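Tips for building a hand-held gripper at home

I've been building hand-held grippers in the back corner of a shared workshop since July, and I take them home to try them out on ordinary chores. Mine are nothing fancy (printed parts, pins, a trigger and a lot of sanding!), but I've wasted enough filament to have a few tips worth passing on.

Print the jaws lying flat. My first set went up on end to save room on the bed, and both snapped along the layers the first time I squeezed a soup can. Flat takes longer and you'll have more support to peel, but they hold.

Ream the pin holes by hand. Leave them a hair small in the print, then open them up a little at a time until the pin slides in with a push of your thumb. If you go straight in with a drill you'll get slop, and slop at the joint turns into a big wobble at the tip — I learned that one twice.

For the pads, softer is better. I pour mine with Brimska casting rubber, and ribs grip thin plastic so much better than a smooth face does. Wipe the jaw with alcohol before gluing and leave the clamp on overnight, even when the label says 20 minutes.

Ginette Deschamps, who has the bench next to mine, put me on to checking that the two jaws close square. Pinch a strip of paper between them and tug. If it swings to one side, shim that pad with tape and try again.

Then get it out of the workshop! A clean bench tells you very little. I like picking up scraps around the living room, with wrappers, soft packaging and anything else that slides or crumples.

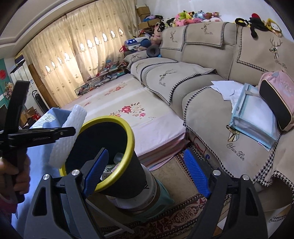
Blue ribbed pads on the jaws, yellow-rimmed trash bin over by the left jaw.

Keep a notebook and write down every drop. My last pair is past 3,000 squeezes now and the only thing I've replaced is a spring. Next I want to try a lighter trigger, so if you've got a good source for thin return springs, send it my way.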